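Verkholm Puts Two Hand-Held Grippers Through a Kitchen Trial at Rundumcombe

RUNDUMCOMBE, July - Verkholm is pleased to share the first results of its side-by-side gripper trial, a project that has kept our workshop happily busy and taught us a good deal about plates, beans and microwave ovens. The trial compares hand-held grippers on one everyday job - taking a plate of food to a microwave - and covers 403 runs so far, with a full set of 1,383 planned.

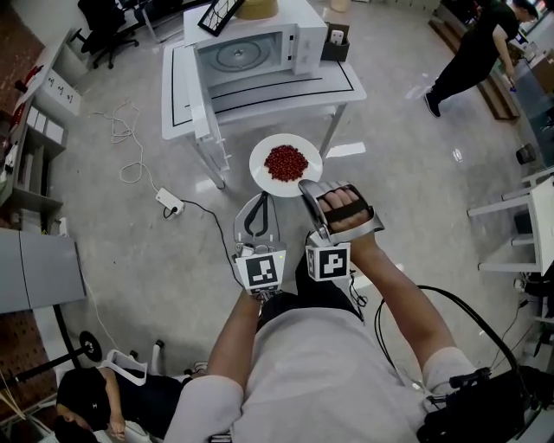
Corina Dobre would like to see more attention given to the wrist, since a grip that feels fine on the first plate can feel quite different by the fiftieth, and she has asked that comfort be scored right alongside accuracy.

We were glad to take that advice, and each operator now fills in a short comfort sheet after every 56 runs. Both hands are part of the comparison, too. Plates are a wonderfully stubborn test, because the rim is thin, the food on top is free to roll, and a small tilt at the fingertips becomes a much larger one at the far side. We are also looking at how well the marker blocks stay in view of the cameras as the operator bends and turns, and we expect to have plenty more to say about that once the Domberg team has gone through its share of the recordings.

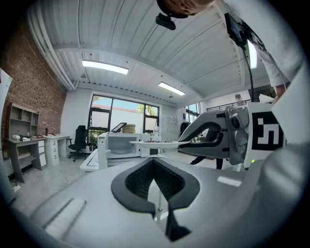
A gripper finger with a black rubber pad at the plate, with the microwave behind.

Workshops that would like to try the grippers for themselves are warmly invited to our open afternoon on Wednesday at 2 p.m. Please write to Clifford Lemieux at the Verkholm press desk to save a place.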